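**Dead 2 MB expansion card in an Oshima 6: recap it, replace it, or emulate it?**

**nhonda** wrote (06/10/2026):

Okay, I've been putting this off and now I need other brains. My Oshima 6 stopped seeing its memory expansion. It boots fine on the base memory, gets to the monitor prompt, and then the size check reports only what's soldered on the main board. Reseated the card, cleaned the edge connector with alcohol, tried it in the next slot over. Same thing every time.

The card is the full-length Pronar one with the socketed RAM in rows (the good one, with the parity LED that never lights up on mine even though I'm told it should flash at power on). Five volts measures fine at the card. I get nothing on the minus 12, but I don't know if this card even uses it, and my copy of the manual is missing exactly the two pages I want, of course.

So do I start swapping chips, or give up and build one of those FPGA emulator cards people keep posting about?

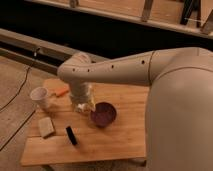 *Bench this evening*

**fumiko_s** wrote:

Don't start swapping chips! Please! I did that on mine and lifted three pads before finding out the RAM was perfect. The address decoder on those cards is a PAL and they go bad just sitting in a drawer. Check whether the select line ever moves when you poke an address in the upper range. If it sits high forever, your RAM isn't even being asked.

Also the Pronar card does use minus 12. Only for the refresh oscillator, but no refresh means no memory.

**bitbucket458** wrote:

Sorry, going to disagree with Fumiko on the minus 12. The early revision used it. The later one has a little charge pump near the bracket end and leaves that finger on the edge connector bare. Look at the gold fingers, if there's no trace going off the fourth one from the left then you have the later board and the missing voltage is a red herring as far as the card goes.

You should still find out why it's missing, though. The serial port wants it.

**fumiko_s** wrote:

Huh. I've owned two of these and both had the trace. I'm not saying you're wrong, but I'd want to see one.

**shota_h** wrote:

Bitbucket is right, I have a late one. The charge pump is a tiny eight-pin part and it runs hot as anything.

My vote is the emulator card anyway. I built the Cevamex kit over a long weekend in November and it has been rock solid. It does memory, fakes two hard drives and gives you a console over the network. I haven't powered up a real disk since and I don't miss the noise one bit.

**Shigeru Hayashi** wrote:

I do miss the noise. I know this fight has been had here 20 times already, but if the computer on the Cevamex board is faster than the machine it's plugged into, what am I still keeping the machine for? I'd fix the card. It's TTL and a PAL, you can follow it with a logic probe and a pot of coffee.

**shota_h** wrote:

You're keeping it because the CPU, the bus and the front panel are still the real ones! Nobody's making you throw the old card out, either. I used the emulator to prove the rest of my machine was healthy and *then* fixed the memory card at my own pace. It took me six months – would've been longer with a dead machine glaring at me.

**nhonda** wrote:

Okay, update. Looked at the fingers: there IS a trace on the fourth one. So early revision, point to Fumiko. And the minus 12 is missing at the backplane too, not only at my slot, so I pulled the supply and one leg of the regulator has a cracked solder joint. You can wiggle it with a toothpick.

I'm going to redo that joint, run the supply on a dummy load for a while, and then put everything back together. If the select line is still stuck after that I'll go looking for a PAL.

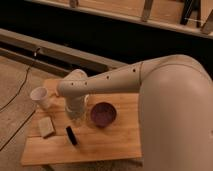
*Same bench, later on*

**fumiko_s** wrote:

Check the big filter cap next to that regulator while you're in there. On mine the glue they used had gone brown and started eating the leads. Scrape it all off, even if it looks okay.

**emiko.h** wrote:

Coming in on the PAL question: if it does turn out to be dead, I dumped mine before the security fuse craze hit and I have the equations typed up. It fits in a GAL16V8 with no changes. I can burn you one for the price of a stamp. Just tell me which jumper block you have, the three-pin or the four-pin, because the upper bank select is flipped between them.

**bitbucket458** wrote:

Would you post the equations somewhere? The copy on the old Bitora archive has a typo in the parity term and I chased that for a whole weekend.

**emiko.h** wrote:

Sure, I'll put them in the files section tonight. Which term was it? I started from the Bitora listing myself and I'd like to check I didn't carry it over.

**nhonda** wrote:

Four-pin block here, and yes please if it comes to that. Soldering iron is warming up. Shigeru, the disk noise stays either way, I like it too.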